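Print this entry | E-mail this entry

We use cookies to keep you signed in to the notebook and to remember your page settings. OK | Settings

May, bench notes, antibody binding / combination work

Started 8:40. Repeat of the plate binding assay with the new lot of the anti-receptor antibody from Suko. Same antigen coat as last time, same blocker, same secondary. I am repeating it for one reason: I don't believe the last result. The new lot came out with a tighter apparent affinity than the old one, and Kofi Kyei has already started calling it "the good lot" in group chat. A curve that shifts left in one run on one plate is not a good lot. It is a curve that shifted left.

Things that could give the same shift and have nothing to do with the antibody:
- the stock concentration on the vial label being wrong (I have not seen the Suko lot sheet, only the label)
- the coat being lighter on that plate, so we depleted less in the low wells
- the secondary sitting out during lunch, my fault
- aggregates. A clumped antibody sticks by more than two arms and looks wonderful on a plate.

Read the absorbance at 280 on both stocks before diluting anything. Old lot agrees with its label. New lot reads higher than its label. Not by a huge amount, but in the direction that would explain part of the shift. Spun both hard and read again, new lot came down slightly. So there was something in there that pellets. Kept both pellets (if you can call them that) in the 4 degree box, left rack.

Diluted both from the measured value this time, not the label. Ran 16 points per lot, two columns each, with the isotype control alongside. Blocked for 60 minutes, primary overnight would be better but I wanted the read today.

Read on the Hidex at end of color development. Curves are much closer together. New lot still sits a little to the left. Isotype control is higher than I like at the top two concentrations, in both lots, which says the blocker is not doing its job up there and the plateau we fit to is partly junk. If you drop those points the gap between lots narrows again. If you keep them you can tell Kofi's story. I would like to see how many of our older fits included those points. I suspect most.

Ekua Ofori came by with the cell data from the combination arm (antibody plus the small kinase blocker). She has the two together knocking growth down further than either alone and the draft slide says "synergy." I asked what it was compared to. It was compared to each drug alone at the same dose. More drug does more, fine. Without a full grid of doses and an expected additive value for each square, the word should come off the slide. She didn't argue much, she had the same worry, the word came from an older deck. She will set up the grid in the Jõgi line first since it grows evenly, then the other one.

My other complaint on the cell side: the readout is a metabolic dye, and the kinase blocker on its own can change metabolism without killing anything. Want nuclei counts on at least one plate before this goes to anybody outside.

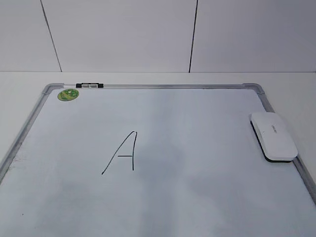 Lot naming, again. We have the same antibody going by its label name, by Votus's tracking code and by whatever was on the tube cap that day, and I spent too long this afternoon working out which column of an old plate was which. From now on the old lot is A and the new lot is B, on tubes, plate maps and file names, no exceptions for quick tests. The A is up in black marker on the whiteboard, and it means the old lot and only the old lot. It does not mean antibody, it does not mean row A. Kofi wants to use colors as well. Colors do not survive being typed into a spreadsheet.

Votus also wants to know if we'll sign off on the new lot for the May shipment. My answer is no, pending. One run said better, one run said nearly the same, and the second run was the one where I knew the concentration going in.

To do:
- get the lot sheet out of Suko, ask what buffer and whether it was ever frozen
- size column on both stocks, before and after the spin
- change blocker, rerun isotype control only
- refit old data without the top points. Do it blind to lot if someone else will shuffle the files for me
- Ekua: dose grid, nuclei counts

Plate is in the fridge wrapped in foil, please leave it. Raw file saved, no points removed.

Print this entry | E-mail this entry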